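The Bin of Last Resort

Wednesday, August 24, 2022

Every household has a drawer. You know the one. Ours used to be the second one down next to the stove, and it held batteries of uncertain charge, takeout menus for places that had closed, and a key to something in Grestement, a town I left 12 years ago. I kept the key. You never know when a stranger's back door will need opening.

In January the drawer stopped opening more than an inch. Something long had turned sideways in there and braced itself. I went in with a butter knife, then a spatula, and then I called Owen, who took out the drawer above, reached down through the gap and handed me a rolling pin. I don't bake.

So we moved everything to a metal bin. This was my idea and I'd like credit for the first week of it. The bin came from Hannelore Schmieder two houses down, who was clearing her garage and charging by how much she liked you. I paid 8 dollars. Owen says she gave the neighbor across the street one for free, with a lid.

It's a big gray thing, already scratched, with a sloping divider that makes one narrow section and one wide one. My system was simple. Wide side: things to be put away. Narrow side: things to be thrown out. You can probably guess how often I have looked at an object I own and been ready to put it on the narrow side.

The rule is that on Sunday night the wide side gets emptied onto the table and everything goes home. The trouble is that half of it has no home, and that's how it got in the bin. The tape measure, for instance. Owen thinks it lives with the tools. I think it lives where people measure things, meaning everywhere. We've had this conversation enough that we can do it while watching TV.

The tape dispenser has been put away more times than anything else in this house, and by my estimate it stays put for one birthday present. Then there's the can. A can is garbage, or recycling if you're being good, and it has a perfectly nice section waiting for it on the other side of the divider. Owen says he was going to rinse it. I have stopped asking when.
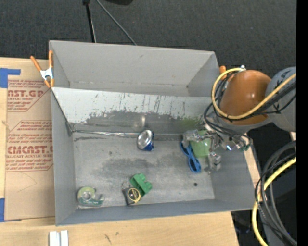
The wide side, doing all the work. Note the vacancy next door.

I did get as far as the green blocky thing last Sunday. I held it up and asked what it was, and Owen said "don't throw that out" – no further information. Back in it went.

Hannelore stopped by yesterday and asked how the bin was working out. I said fine. She has another one, she says, a little bigger, and for me she could do 12.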